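Lab Visits | Manipulation | Methods

Posted 2018-09-26 by Flurina Bühler

Visit to the Hegazy lab: what the wrist cameras learn

I spent a day at the Hegazy lab at the end of a longer trip, mostly to look at the Plakier work. I had read the short write-up and had two questions it didn't answer. The first was how much of each camera image the trained model really uses. The second was what happens when the end of the arm changes and everything else stays the same. Both got an answer, one of them fuller than the other.

The lab is a short bus ride from the station at Brirnbridge. Get off at the second stop after the bridge, then walk back the way the bus came. The entrance is on the side street, and the bell takes a while to be answered. I signed in, got a badge, and was taken straight through to the room where the arms are.

Mohammed-Awal Zakaria runs the data side of Plakier and had set aside the morning for me. He started with the method, at a whiteboard, and it took less time than I had planned for. An operator drives the arms through a task by hand. Everything the cameras see is recorded together with the joint positions. A model is then trained to predict the next short stretch of motion from the pictures and the current pose. None of that is new, and he said so. The part that belongs to Plakier is a step in between, where each camera gets a weight that changes over the course of the motion. Early in a reach, the model can lean on the head view. Near contact, it can lean on the wrist. The weights are learned from the same demonstrations as the motion, with no labels for which phase is which.

The training set for the result I came to see has 393 demonstrations. All of them are food handling on a tabletop: pick something up, put it on or in a dish. Zakaria chose food after a year with wooden blocks. His complaint about blocks is that they look the same from every side, so a model trained on them can get away with a poor idea of where the thing is. A bunch of grapes has a stem end, a loose side and a side that is packed tight, and the hand has to come in differently for each.

Sessions are short. The operator does a batch, the dish and the food get moved, and the next batch starts. The starting positions come from a printed list so that the operator doesn't drift into a favorite layout. The list refers to squares on the cutting mat, which makes it easy to put an item back where an earlier trial had it. I liked this more than I expected to. It is cheap, anyone can follow it, and when a trial goes wrong there is a written position to return to.

We then went over to the table and stayed there until lunch. 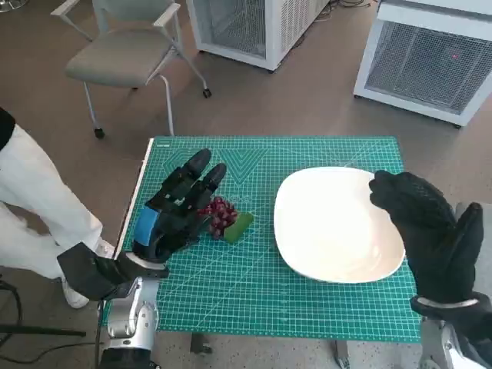
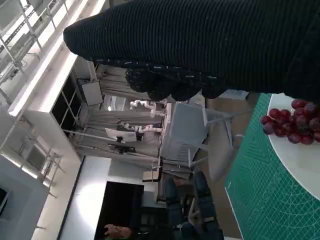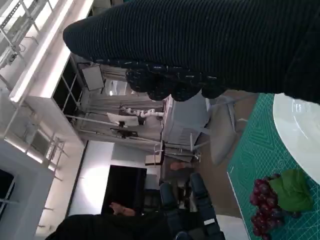
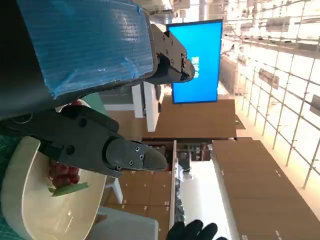
Brirnbridge, September

After lunch we went through the recordings on a desktop machine, and this was the most useful part of the visit.

The head view is the one people show in talks. It looks down on the mat with both hands in it, and a person can follow the task from it without any help. For the model, it is strong on the way in. It gives the position of the dish and the position of the food in one picture, along with how far apart they are. It gets weaker as the hand closes, when the fingers come between the camera and the thing being picked up.

The wrist views are harder to read. The room comes out sideways, and the hand takes up a large part of the picture. With the gloved hand, the ribbed black fabric fills much of the upper part, with the mat and the edge of a white plate down the right side. The grapes get a fairly small share of the image. The rest is cabinets, chairs, ceiling lights and the other arms across the room.

That background was my first question. A model that is given so much room and so little fruit could easily learn the room. It could, for example, learn that a certain chair back in a certain corner of the image means the hand is low over the mat. This would work well right up to the day somebody moved the chair. Zakaria's group tested for it in two ways. They trained one version on full wrist images and one on images cropped to the part where the fingers and the table surface usually are. Then they ran both in the room as it was during recording, and again after the furniture had been moved around.

Each version got eight trials with the furniture moved. The full-image version failed five of them. The cropped version failed two. In the original layout there was no difference worth reporting, and that is the trap: a group that only tests in the layout it recorded in would see nothing wrong.

I asked whether the same thing could be done by moving the furniture during recording. He thinks so, and they have started, but it slows the sessions down and the operators don't like it. Cropping costs nothing. The drawback is that the crop is fixed by hand for each end effector, and it has to be done again when the hand changes.

This brings me to the second question. The lab has more than one kind of end effector in use. With the two-finger gripper, the wrist picture is quite different. The dark gray fingers are angular and hard-edged, the gap between them is open, and you can see through it. In the recording we looked at, the item was a bunch of cherry tomatoes in a cream bowl, with the lower finger just above it. There is very little guessing to do about where the fingertips are. With the glove, the fingertips are a row of dark rounded shapes against dark fabric, and I had trouble telling one from the next even when the video was paused.

I had assumed that the gripper data would be the easier set to learn from, and for the grasp itself it is. What surprised me was the camera weights. With the gripper, the model moves its weight over to the wrist view early, while the arm is still some distance off. With the gloved hand, it stays with the head view much longer and changes over late. Zakaria put the two curves on top of each other and the gap was plain. The model had been told nothing about which view was clearer, and it had sorted that out from the demonstrations.

The transfer result is less finished. They took the model trained with the hands and gave it a small number of gripper demonstrations to see if it would adjust. The motion adjusted quickly. The weights did not. The model kept looking to the head camera late in the reach, as it had with the glove, and then closed the gripper slightly to one side of the item. Freezing everything except the weights and training those again fixed most of this, but it was tried on a single item and he asked me not to make much of it. I am passing it on with that warning attached.

A few practical notes for anyone planning similar work.

Label the cables at both ends. They lost most of a week to two wrist cameras that had been swapped, and the training ran perfectly well on the swapped data. The model simply learned that left was right. It came to light when one camera was replaced and plugged into the correct port.

Dark fabric on a dark hand makes for hard pictures. They have talked about lighter gloves and have not tried any. I would.

Bright windows cause more trouble in the wrist views than in the head view. The exposure changes as the wrist turns toward the light, and the mat gets darker while it does. They now lock the exposure at the start of a session and accept that the far wall is washed out.

Keep the failed demonstrations. The early ones from Plakier were deleted to save space, and Zakaria regrets it. He would like to know whether the camera weights look different before a bad grasp, and for those months he has no way to check.

What I didn't see was anything outside the food task. There is a plan to take the same setup to the partner site at Iredgate, where the room, the lighting and the tables are all different. That would be a proper test of the cropping result, more so than moving chairs in a room the model already knows. No date is fixed. The arms there still have to be mounted, and the two sites have not agreed on a camera bracket.

I also didn't get a good answer on operator differences. All the demonstrations in the set come from a small group of people who trained each other, so their habits are probably alike. Zakaria agreed that this needs looking at and wrote it on the whiteboard, under several other things.

The write-up with the full trial tables should be out once the repeat runs are done. I have asked for the cropping masks as well, and he is willing to share them. I caught the late afternoon bus back to the station with a borrowed copy of the position list, and I still owe them that copy.

Filed under: Lab Visits, Learning from Demonstration, Cameras

Contact | © 2018 Flurina Bühler | Back to top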